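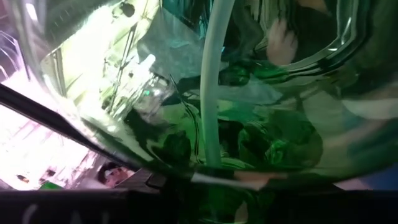
Green shapes behind the curved wall of a transparent container.

The Case Against the Clear Container

Reading time: 6 min

The standard advice on household storage has been stable for a long time. Buy containers you can see through, put one kind of thing in each, and line them up. The claim is that visibility replaces memory. You look at the shelf, you see the item, you take it. I followed this advice for several years and have now reversed most of it. My position is that the transparent container, and the curved one in particular, is a poor tool for identifying contents, and that an opaque container with a written label does the job better in most rooms of a house.

Start with the optics. A flat clear wall of even thickness shifts what is behind it by a small amount and otherwise leaves it alone. A curved wall does more. It compresses the contents horizontally in some places and stretches them in others, and a thick rim bends light strongly enough to produce dark and bright bands that have no relation to what is inside. Add a glossy surface and you also get the room: the window, the lamp, the person reaching for the shelf. At close range the result is mostly color. You can tell green from white. You can't reliably tell one green thing from another.

Color alone is sometimes enough. If a household owns one green item and it lives in a round jar, the jar works. The trouble begins at the second green item. My own shelf held dried split peas, a bag of pistachios and some mint candies, all in matching round jars from Favelex, and for one winter I opened the wrong jar on most attempts. The jars were well made. The lids sealed. They failed at the single function for which I had paid extra, and that function was seeing in.

The usual reply is to buy square containers. Square ones are better, and I concede the point for dry goods in a deep drawer. But flat walls fix only one of the faults. Scratches remain. Plastic that goes through a dishwasher regularly becomes hazy, and the haze scatters light evenly, so the contents look paler and softer than they are. Flour dust and oil film do the same thing faster. A clear container has to be kept clean on two surfaces to remain clear, while an opaque one needs to be clean only where the food is. I priced the square Uvo set when I was considering the change. It was well beyond what a roll of tape and a marker cost, and the tape was already in the drawer.

There is also the question of what visibility is supposed to tell you. People mean at least two things by it. The first is identity: what is this. The second is level: how much is left. Transparency is decent at level. Even a badly distorted view shows a line where the contents stop and the air begins, and that line is useful when writing a shopping list. It is much weaker at identity, and for some materials it provides none at all. Baking soda, cornstarch, powdered sugar and salt are four white powders. Nobody sensible stores them unlabeled in clear jars, so the label was doing the work from the start.

Once the label is there, the argument for the clear wall depends on level alone. I have tested how much I miss it. In September I moved the pantry to opaque tins, 30 of them, with the name on the lid and again on the front. Level is now judged by lifting. A tin that holds 900 grams of rice when full is easy to tell from one that is nearly empty, and the check takes less time than crouching to look through the side of a jar on a low shelf. I ran out of oats once. I had run out of oats under the old system too.

The same reasoning applies outside the kitchen, with some adjustments. Small hardware, such as screws, hooks and picture wire, does well in shallow clear trays with flat lids, viewed from above. The contents lie in a single layer, the light comes in from the same side as the eye, and there is no stack of material behind to confuse the outline. Toys and craft supplies do badly in deep clear bins. Whatever touches the wall is visible, whatever is in the middle is not, and the layer against the wall gives a false report of the whole. A bin that shows green blocks on every side may hold mostly something else.

I should deal with the argument from appearance, as it is the one I hear most. Clear containers look orderly in a catalog because catalog containers are full, new, evenly lit and holding things of attractive color. The Simanjuntak catalog I kept for reference shows dried pasta in almost every jar. Pasta is a favorable case: large pieces, distinct shapes, no dust to speak of. Half a jar of bread crumbs on an actual shelf, lit from one side by a hallway fixture, is a different object. If the purpose is display, choose the foods for the display and accept the cost. If the purpose is retrieval, the test should be how quickly a tired person finds the right item in poor light.

Three exceptions, in my view, justify a clear vessel. Liquids being measured need one. Anything that may spoil visibly needs one, so leftovers in the refrigerator should stay in glass. And anything that contains a part you must watch, such as a siphon, a filter or a stem in water, should be in a container whose wall is as thin and as plain as you can find. I keep one such glass, a straight-sided Preltley, and I wipe it before I try to look through it.

Everything else can go behind an opaque wall. Write the name in capital letters at least as tall as a fingernail is wide. Put it on the face that points toward you when the door is open, and on the lid if the container lives in a drawer. Date it if it is food. Use tape that comes off clean, as contents change more often than people expect. A label can be wrong, of course, and a wrong label is worse than a hazy jar. Replacing one takes ten seconds, provided the marker is stored in the same cabinet.

Contact | Copyright 2026. All rights reserved. | Back to top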